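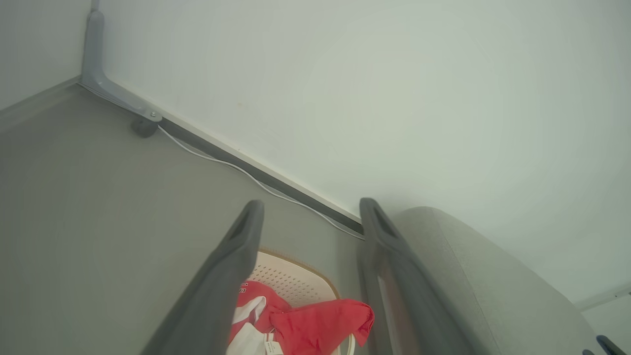 Section 4: Loading and first wash

Read section 3 before you start. The Primeo must be level, connected to the cold supply and left with its door open for 2 hours after the transit bolts come out.

4.1 Sorting

1. Sort the washing by the care label, then by colour. If an item carries no label, treat it as a delicate.
2. Empty all pockets. Coins and hair grips can pass through the drum holes and jam the pump.
3. Close zips and hooks. Leave shirt buttons undone.
4. Put bras and anything with long ties in a mesh bag.
5. Turn dark clothes and printed T-shirts inside out.

Note: New towels shed a lot of fluff. Wash them on their own for the first few times.

4.2 Running the empty cycle

The drum may hold a little water from factory testing. Run one empty cycle before you wash any clothes.

1. Check that the drum is empty and close the door until it clicks.
2. Pour half a cap of liquid detergent into compartment II. Do not use softener.
3. Turn the dial to Cotton 60.
4. Set the spin speed to 1,000.
5. Press Start. The door lock light comes on and water enters the drum.
6. When the cycle ends, wait for the lock light to go out before pulling the handle.

Caution: The door glass gets hot during this cycle. Keep children and pets away from it.

If the display shows 13, the machine is not getting water. Turn the dial to Off, open the tap fully and check the inlet hose for kinks - it is easily trapped when the machine is pushed back against a wall. Then start again from step 3.

4.3 Loading the drum

1. Shake each item out and put it in loosely, mixing large and small pieces.
2. Stop when you can still fit a hand, held upright, between the washing and the top of the drum.
3. Check that nothing is caught in the door seal.
4. Measure the detergent for your water hardness. Homes in Tullham have hard water and should use the upper line on the cap.
5. Choose a programme and press Start.

Caution: Do not wash a single heavy item such as a bath mat. The load cannot balance and the machine will cut the spin short. Add two or three towels.

4.4 Adding an item after the start

Press and hold Pause for three seconds. If the water is below the door line, the lock light goes out and the door can be opened. If the light stays on, the item will have to wait for the next wash.

For help with fault numbers not listed in this section, ring the Trundesura service desk and press 2 for laundry. Have the serial number to hand. It is on the plate inside the door.

Section revised March 25, 2025, E. Mugo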